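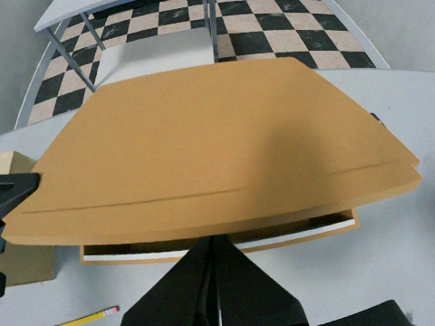
仿真里夹爪开纸盒盖，盖子一掀就抖，规划还老绕远路，怎么调？

Delyth Parry
2018年10月12日

各位好，我在仿真里做一个开盒盖的任务，卡了好久，上来求助一下！

场景很简单：浅色桌面上放一个纸盒，盖子挺大的一片，底下是浅浅的盒身，夹爪的尖从正前方顶住盖子前沿的下面，左边还有一个夹爪贴着盖子。控制这边用的是我们组自己包的一层Rudesier，规划用Plellow，盖子和盒身之间是一个转动关节，目标角度90度。

问题有两个。第一，前面的夹爪往上一顶，盖子就开始高频抖，抖着抖着直接弹飞（有一次飞到桌子后面的格子地砖上去了，我笑了半天）。第二，左边那只手臂的规划经常绕一大圈，桌上还摆着一支黄铅笔，它每次都要从铅笔外侧绕过去，明明抬高一点就行啊……

碰撞模型是直接用的显示网格，摩擦系数没动过，关节阻尼是0。是不是哪里一开始就错了？

海边的螺丝
阻尼是0那肯定抖啊！先给盖子的转轴加一点阻尼和静摩擦，再看别的。

另外别拿显示网格当碰撞体。盖子那种薄板，前沿又带点弧度，三角面碎得很，夹爪尖一碰，接触点每一步都在跳，求解器当然疯。我的做法是盖板用一个扁盒子，前沿再补一条细长的盒子，盒身底加四面墙，全部是凸体，稳得很。

还有控制方式，你没说，我猜是纯位置控制？顶着东西走位置控制，目标点稍微偏进盖子里一点，力就上去了。换成阻抗，竖直方向调软一些，沿着盖子的圆弧给轨迹，别走直线。走直线的话尖端会在盖子底下往外滑，滑出去盖子就砸回来。

老周不加班
重装一下Plellow试试，我上次就是重装好的。

半糖算法
楼上那位重装的……可能只是碰巧吧哈哈。

说说绕路。我在Hokholm那套场景里碰到过一模一样的情况，最后发现是铅笔的碰撞体外面套了一层安全边距，默认值特别大，规划器眼里那不是铅笔，是一根柱子。你把碰撞体显示打开看一眼就知道了。小物件的边距单独设，别跟着全局走。

然后采样规划本来就有随机性，同一个起点终点跑8次，挑最短的那条再做一遍平滑，花不了多少时间。我之前有条轨迹是361个路点，平滑完剩41个，手臂看着都顺眼了。

对了，盖子转起来以后它自己也是障碍物，规划场景里的关节角要跟着更新，不然左边那只手会以为盖子还在原位，直接穿过去。这个坑我踩了一整个一月份。

Delyth Parry
加了阻尼，碰撞体也换成扁盒子了，不抖了！！铅笔的边距确实离谱，改小之后左臂直接从上面过去。阻抗那部分我还在调，竖直方向太软了顶不动盖子，刚度从多少开始试比较好呀？

海边的螺丝
先把盖子的质量查一遍，很多模型里质量是随手填的。质量对了，从你现在的值往上翻倍试，开始抖了就退回上一档。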